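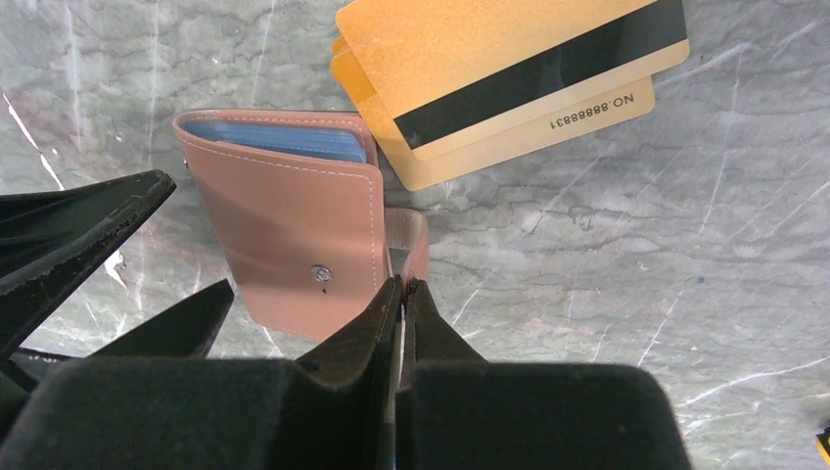
I sued a moving company last year, all by myself, in a courthouse that went up in 1813 and smells like it. I had no lawyer and no clue, and I wore one good jacket. I wanted $2,759 from Vetton Movers for a piano, a mirror and three days of hotel bills, and I wanted it badly enough to learn what a "return of service" is.

Let me back up. When I moved to Stirkstead I signed the contract the way everybody signs a moving contract, standing in a driveway with a pen that didn't work. It ran to 17 pages. Page 11 said Vetton owed me next to nothing per pound for anything it broke, and if you've ever done the math on a mirror by weight (I have, at two in the morning), you know how fast that gets insulting.

So I called Lazăr, a little two-room law office over the bakery. They were lovely about it! They also told me, very kindly, that their fee would eat the whole claim and then ask for dessert. Try small claims, they said, and gave me the clerk's window hours.

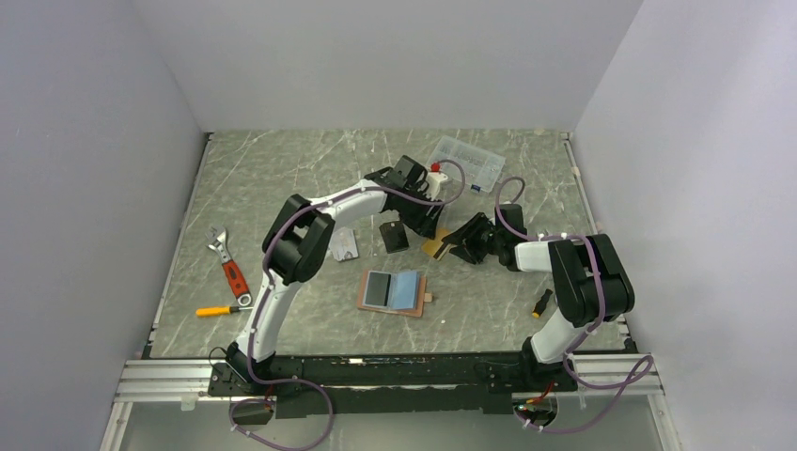
Two white arms with purple cables, mounted on a black rail.

Filing was the easy part. The form is two sheets, the box for "why does the defendant owe you money" is about as big as a playing card, and the clerk will happily tell you which line you skipped but not what to put on it. I rewrote my little paragraph so many times that my husband started reciting it at dinner.

Service was where I nearly lost my mind. You can't just mail the thing to the guy who dropped your piano. You have to find the company's registered agent, and Vetton's turned out to be an outfit called Sirkholm, two counties over, whose whole business is accepting envelopes for other people. My first try bounced back for a missing suite number. The second one stuck, and I carried that signed green card around in my purse for a week like a winning lottery ticket.

Then came November and the hearing. I'd pictured a jury, maybe some gavel action. What I got was a folding table, a judge with a cold, and a very polite Vetton manager with his own copy of page 11. I had my photos, the tuner's written estimate and the hotel receipts, all in order with sticky tabs (please, if you ever do this, use the sticky tabs). The judge asked me four questions, asked him one, and sent us into the hallway to see if we could work it out.
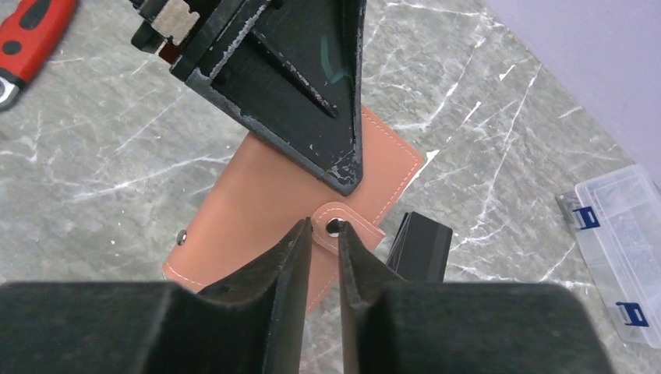

The snap on a leather wallet, between two black fingertips.

We could, sort of. He opened low, I sulked by the water fountain, and we landed on $2,000 even, payable in thirty days. I'd have liked the rest. I still think the mirror alone was worth a fight. But I also didn't want to come back and argue about pounds, and the manager looked like he had a long drive ahead of him.

The check showed up on day twenty-nine. The piano is in the dining room now with a new leg that doesn't quite match, and I've kept the file, tabs and all, in the bench.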